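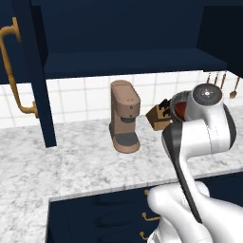

Taston Housing Department – Tenant Services and Repairs

Kitchen repair and replacement program moves to Drarkero in March

2024-03-05

The city's kitchen repair and replacement program will move to the Drarkero apartments this month, the Taston Housing Department said. Work has finished at the Guvance buildings on the north side, where 115 kitchens were repaired or replaced over the winter.

Drarkero has 142 apartments in four buildings. Kitchens in 31 of them will be taken out and replaced. The rest will get repairs, which in most cases means new hinges, new faucets and resealing along the back of the counter. The department decided which apartments would get full replacement after inspections last fall. Tenants were told the result by letter in January.

Crews will start in Building A and work through to Building D. A full replacement is expected to take six working days and repairs should take one. The department will give each household at least ten days' written notice before anyone needs to enter, and a second notice will be left at the door the day before.

Tenants in full-replacement apartments will be without a kitchen sink for up to three days. The community room in Building B will be open from 6 a.m. to 10 p.m. during that time, with two stoves, a refrigerator and a microwave. Tenants can pick up a key card at the Drarkero office. There is no charge for the card, but it has to be returned when the work is done.

Cabinets and counters should be emptied the night before work begins. The department will supply boxes on request, up to eight per household. Anyone who can't do the packing because of age, illness or disability can ask for help when the first notice arrives. Refrigerators will be moved into another room by the crew and kept plugged in. Tenants who own their stove should tell the office ahead of time so that it isn't hauled away with the old ones.

Color choices

Tenants getting a new kitchen can choose from three cabinet colors: white, light gray and navy. Wall tile is white in every case. The colors were picked from a survey at Guvance last year that drew 222 responses. White came first and navy second. A pale green that had been on the list was dropped after the supplier stopped making it.

Choice forms were mailed with the January letter. Forms that haven't been turned in yet will be accepted at the office through the middle of March. Households that don't return one will get white. The color can't be changed once the order has gone in.

Delays at Guvance

The work at Guvance ran three weeks over schedule. The department said most of the delay came from water shutoff valves that would not close and had to be replaced before the sinks could be taken out. In one building the water had to be turned off for the whole stairwell on two separate days, and some tenants complained that the notice was too short.

Valves at Drarkero were checked during the fall inspections, and the ones that failed have already been replaced. The department has also added a second plumber to the crew. It said it does not expect whole-building shutoffs but will post signs in the lobby at least 48 hours ahead if one is needed.

Another complaint at Guvance was about noise in the early morning. Drilling and demolition at Drarkero will be limited to the hours between 8:30 a.m. and 4:30 p.m. Crews may arrive earlier to unload. No work is planned on weekends.

Parking and trash

Six spaces on the east side of the Drarkero lot will be closed for a dumpster and a storage container. The spaces are not assigned, and the department said overflow parking will be allowed on the gravel strip behind Building D until the job is over. The dumpster is for construction debris only. Household trash should go in the regular bins, which will be picked up on the usual schedule.

Old cabinets in good condition will be set aside for the city's reuse warehouse. Tenants who want to keep a cabinet from their own kitchen may do so if they tell the crew on the first morning and have somewhere to put it. Cabinets may not be left in hallways or basements.

Cost and rent

The program is paid for out of the department's capital repair budget, which the city council approved last year. Rents will not go up as a result of the work. Tenants in full-replacement apartments will get a credit for the days their kitchen can't be used, and the credit will appear on the following month's statement. No application is needed.

Damage to a tenant's belongings should be reported to the office within five days, with a photo if possible. The department said it received four claims at Guvance and has paid three. The other is still being looked at.

What comes next

After Drarkero, the program is due to move to the senior apartments on Mill Street. Inspections have not been done there yet, and the department has not said how many kitchens will be replaced. A meeting for Mill Street tenants will be held once the inspections are complete.

An information session for Drarkero tenants will take place in the Building B community room before work starts in Building A. The time will be posted in all four lobbies. Samples of the cabinet doors and handles are on display in the office now and can be seen during regular hours, 9 a.m. to 5 p.m.

Questions about notices, key cards or packing help should go to the Drarkero office. Questions about rent credits should go to the Tenant Services desk at Taston City Hall.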